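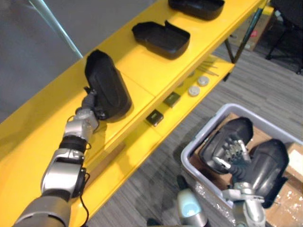
Schwarze Gehäuseteile auf dem gelben Regal, darunter die Kleinteile.

Rubrik: Werkstatt & Montage

Bei Duvia liegt alles in Griffweite. Oben kommen die großen Schalen hin, auf das untere Brett die Kleinteile. Recep Taşdemir hat die Regale im November umgestellt, vorher standen sie an der Wand, und man lief für jede Abdeckung quer durch den Raum. »Das Gelb war Zufall, es war eben auf Lager«, sagt er. Inzwischen möchte er es behalten, weil man schwarzen Kunststoff darauf sofort findet. 1.475 Gehäuse gingen im vergangenen Jahr hinaus, die meisten an Werkstätten rund um Kurtuluş. Für den Teppich gibt es noch keinen Ersatz.

Kontakt | © Brastodness Magazin | Nach oben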